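Etis two-arm bench cell: what to budget for
By Precious Tshabalala
May 2019

The Etis cell is sold as two arms on one white table, with a black two-finger gripper on each. Most buyers want it for small pick-and-place work: pens, cups, vials, caps. The notes below cover what goes on the purchase order and what tends to get left off it.

Arms and grippers. The base order includes 2 arms and 2 grippers. Budget for a spare set of fingers per gripper. Finger pads are a wear part and are not covered under the service plan.

Cables. Each gripper has its own cable. Order one spare per arm. Replacement cables ship from Dimitrov and take 3 weeks, so do not wait for the first failure.

Table and floor space. The standard top is matte white. The smallest table we quote carries both arms with their reach overlapping in the middle. Leave room behind the operator for a chair and a cart. Part number for the standard top is 1,031.

Props. Paper cups and markers are cheap, and you will go through them. Put them under consumables so the lab does not have to raise a request each time.

Cup and marker task, both arms at the table:

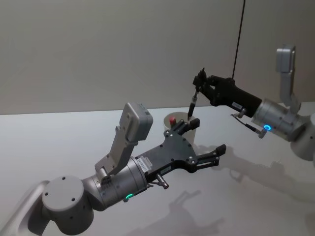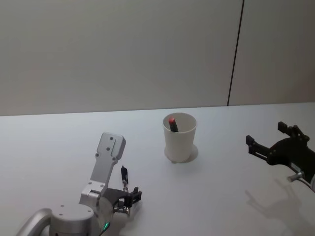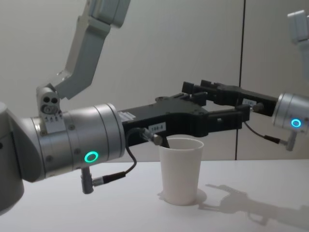

Training is quoted separately. Nicanor Palacios runs the operator course over 4 days at your site, and we suggest sending two people. Amrit Charbonneau handles the acceptance check and will send a list of tasks beforehand. If you have a task of your own in mind, tell him before the order is placed, as different fingers may be needed.

Orders for delivery before the end of the year should reach us by October. Leasing is available through Illoleo on the full cell only, with no leasing on spares or single arms.

Quotes and questions: Florencio Sotomayor, Cesta sales desk
Last updated: May 2019 price list applies
© Cesta. All rights reserved. Back to top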